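# Dedos estrechos o dedos anchos para cubiertos metálicos, y qué hacer con la cámara de muñeca

Foro de ayuda Dreroncombe › Manipulación › Pinzas y efectores

Etiquetas: pinza paralela, dos brazos, cámara de muñeca, objetos brillantes, recipientes transparentes

Estado: abierta, con tres respuestas

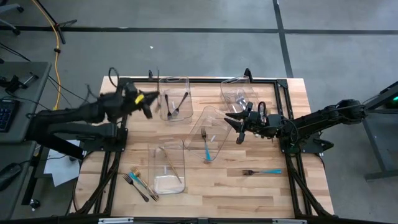
**Bleddyn Craddock**

Buenos días a todos. Les pido disculpas por mi español, lo aprendí de adulto y escribo despacio, pero prefiero preguntar en este foro porque encontré en él casi todo lo que sé de pinzas.

Tengo dos brazos montados en lados opuestos de una mesa de madera, uno frente al otro, y cada uno lleva una pinza de dos dedos. La tarea es sencilla de explicar: hay tenedores y otros cubiertos sueltos sobre la mesa y hay recipientes de plástico transparente, y los cubiertos deben terminar dentro de los recipientes. También hago lo contrario, sacar un cubierto que ya está dentro y pasarlo a otro recipiente. Los cubiertos no son todos iguales. Unos son negros, otros dorados, y otros tienen la parte de metal negra y el mango azul.

Estoy comparando dos juegos de dedos. El primer juego es el que venía con la pinza, con la punta plana y estrecha. El segundo juego lo compré a Ernik y tiene una punta más ancha, de 10 mm más en cada dedo, con una goma fina pegada por dentro. El controlador es un Mososlow en los dos casos y no toqué ningún parámetro al cambiar los dedos, excepto la longitud de la herramienta, que sí es distinta.

Con los dedos estrechos hice 206 intentos y salieron bien 151. Considero que un intento sale bien si el cubierto llega al fondo del recipiente y el recipiente no se vuelca. De los intentos malos, 40 fueron con cubiertos dorados. Esto me sorprendió, porque pensaba que los peores serían los negros, que casi no se distinguen de la propia pinza en la cámara.

Con los dedos anchos todavía no terminé la serie, así que no quiero dar un número que después tenga que corregir. Mi impresión hasta este momento es la siguiente. Cuando el cubierto está solo sobre la mesa, los anchos agarran mejor y el mango no gira al levantarlo. Cuando está dentro de un recipiente, los anchos tropiezan con la pared antes de llegar abajo, y entonces el recipiente se desplaza o se inclina. Un recipiente inclinado es muy mala cosa, porque el cubierto resbala hacia una esquina y allí los dedos anchos ya no tienen sitio para abrirse.

La segunda parte de mi duda es sobre las paredes. El plástico de los recipientes es transparente y las cámaras fijas ven a través de él todo lo que hay detrás, los muebles y las personas también. El detector que uso dibuja a veces el borde del recipiente en un lugar donde solamente hay un reflejo de las luces del techo.

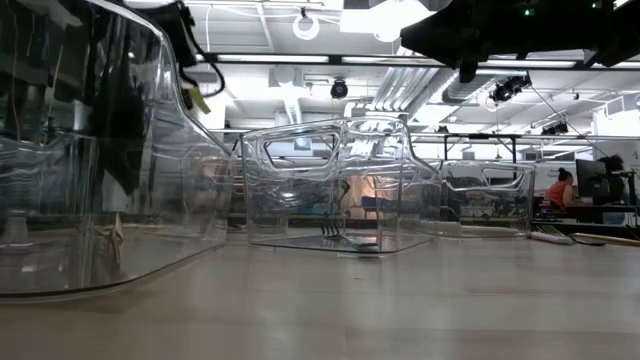 Intenté dos remedios y ninguno me convence. El primero fue bajar la exposición de las cámaras fijas, y con esto los bordes del plástico mejoran pero los cubiertos negros desaparecen. El segundo fue pegar una cinta mate en el borde superior de un recipiente de prueba. Funciona bien, pero no quiero depender de la cinta, porque en el uso final los recipientes vendrán sin ella y serán de tamaños diferentes.

Resumo entonces mis dudas, para que sea más cómodo contestar:

- ¿Vale la pena seguir con los dedos anchos, o es mejor poner goma a los estrechos?
- ¿Alguien usa un juego distinto en cada brazo, por ejemplo estrechos en uno y anchos en el otro?
- Para decidir el punto de agarre, ¿confían ustedes más en la cámara fija o en la cámara de muñeca?

No puedo cambiar de pinza antes de julio, por cuestión de presupuesto, así que les ruego que no me recomienden una ventosa. Ya lo hizo un compañero y un tenedor tiene demasiados huecos. Gracias de antemano por su tiempo.

---

**pinza_y_tornillo**

Estrechos con goma, sin pensarlo. Los anchos para cajas.

La goma, mejor de silicona blanda y cortada un poco más corta que el dedo, si no se despega por la punta al segundo día. Yo uso una de 1 mm.

> **Bleddyn Craddock:** Muchas gracias. ¿La pega usted con adhesivo de contacto o con cinta de doble cara? Con la de Ernik no lo sé, ya vino pegada de fábrica.
>
> **pinza_y_tornillo:** doble cara. Se cambia en un minuto

---

**Marisa, taller de abajo**

Bleddyn, a mí me pasó algo muy parecido con cucharas y te cuento lo que hice, que no sé si es lo más elegante pero me quitó el problema de encima.

Lo primero: no mezclaría los resultados de mesa y de recipiente en la misma cuenta. Tus 151 buenos de 206 me dicen poco si no sé cuántos eran de un tipo y cuántos del otro. Para mí son dos tareas distintas. En la mesa el cubierto está plano y lo único que decides es por dónde lo coges y con qué giro de muñeca. Dentro del recipiente tienes además las paredes, y casi siempre acabas entrando inclinado, así que la anchura que importa ya no es la de la punta, es la del cuerpo entero de la pinza. Mide eso antes de gastar más tiempo. Baja la pinza abierta dentro del recipiente más pequeño que tengas, a mano, con el brazo en modo libre, y mira qué toca primero. En mi caso no eran los dedos, era la carcasa.

Lo segundo, los dedos distintos en cada brazo. Yo lo tuve así unos meses y lo dejé. Sobre el papel está muy bien, pero luego cada brazo tiene su calibración, su longitud de herramienta y sus manías, y cuando uno falla no sabes si la culpa es del dedo o del brazo. Si lo quieres hacer, haz primero la serie completa con los mismos dedos en los dos lados, luego la otra completa, y sólo después el mixto. Y cambia el orden de los cubiertos entre series, que yo empezaba siempre por los fáciles y me salían unos números preciosos por la mañana y horrorosos a las cinco de la tarde, cuando ya sólo quedaban los montones.

Y lo tercero, los montones. Dos tenedores cruzados no se agarran como dos tenedores. Yo añadí un movimiento previo muy tonto: la pinza entra cerrada, toca el de encima por el extremo y lo arrastra un par de centímetros. La mitad de las veces basta para separarlos. Con dedos anchos el arrastre se lleva los dos a la vez, así que ahí sí ganan los estrechos y por bastante.

De la cámara no opino mucho porque sólo uso la fija, con una luz difusa grande, y mis cubetas son opacas. ¡Suerte con el plástico, que es un fastidio!

> **Bleddyn Craddock:** Muy útil, Marisa. Voy a separar las dos cuentas esta misma tarde, tengo todo anotado por intento. Lo de la carcasa no se me había ocurrido.
>
> **Marisa, taller de abajo:** Pues ya contarás. Si la carcasa es ancha, entra siempre paralelo al lado largo del recipiente y te ahorras la mitad de los golpes.

---

**Bleddyn Craddock**

Escribo como respuesta porque en los comentarios no caben imágenes ni tanto texto. Seguí los consejos de los dos y quiero dejar el resultado, aunque no está todo resuelto.

Separé las cuentas como propuso Marisa. Los fallos con los cubiertos dorados se reparten entre la mesa y los recipientes, por lo tanto las paredes no explican todo. Después revisé las grabaciones de la cámara de muñeca, una por una, en el momento anterior al cierre de los dedos. Es un trabajo aburrido pero lo recomiendo.

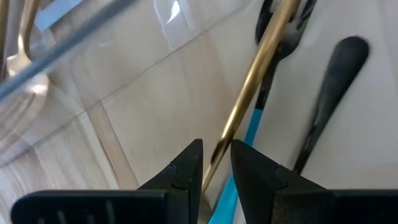
Mi error era pedir al detector un solo punto de agarre por cubierto, en el centro de la silueta. Cuando dos piezas se cruzan, el centro cae con frecuencia encima del cruce. En esta toma el cubierto dorado pasa en diagonal por encima del tenedor de mango turquesa y le tapa una parte, y entre los dos dedos abiertos se ven a la vez trozos del uno y del otro. Si la pinza cierra en esa posición, corre el riesgo de tomar los dos. Además, el dorado tiene justo encima de las puntas de los dedos un reflejo marrón oscuro, que termina casi en negro, y mi programa lo interpretaba como el final de la pieza. El cubierto negro de la derecha está separado por un espacio libre, y con piezas así la segmentación no me da problemas. También aparece un punto de brillo blanco muy fuerte en el plástico transparente de la izquierda, pero en la cámara de muñeca lo puedo enmascarar, porque se mueve de manera distinta que los objetos cuando el brazo avanza.

El cambio que hice es el siguiente. La cámara fija decide solamente a qué zona de la mesa va el brazo y en qué recipiente hay que dejar la pieza. El punto de agarre lo decide la cámara de muñeca, con tres tomas tomadas durante la bajada. Si las tres no coinciden, el brazo sube y vuelve a intentar con la muñeca girada. Es más lento. Para mí la lentitud es aceptable, pero comprendo que en una línea de producción no lo sería.

Sobre los dedos: corté dos piezas de silicona para los estrechos, con cinta de doble cara, un poco más cortas que la punta. El mango ya no gira casi nunca al levantarlo. Los anchos de Ernik están otra vez en su caja, y no porque sean malos. Para piezas solas sobre la mesa todavía los prefiero. Medí lo que toca primero al entrar en el recipiente pequeño y Marisa tenía razón, es la carcasa, con cualquiera de los dos juegos. Ahora entro paralelo al lado largo.

Me queda una cosa sin solución. Al girar la muñeca para el segundo intento, el lazo de cables que sube desde la pinza se tensa un poco y en alguna posición tira de ella. Si alguien tiene una manera ordenada de guiar los cables sin perder giro, se lo agradeceré.

> **pinza_y_tornillo:** deja el lazo más largo y sujétalo en el antebrazo, no en la muñeca
>
> **Marisa, taller de abajo:** Eso, y limita el giro por software a los dos lados. ¿Probaste el arrastre previo con los cruzados?
>
> **Bleddyn Craddock:** Todavía no, necesito primero una postura segura con la pinza cerrada, porque en el Mososlow el límite de fuerza se define por separado para cada estado. Cuando lo tenga configurado haré otra serie con los mismos cubiertos y la publico en este hilo.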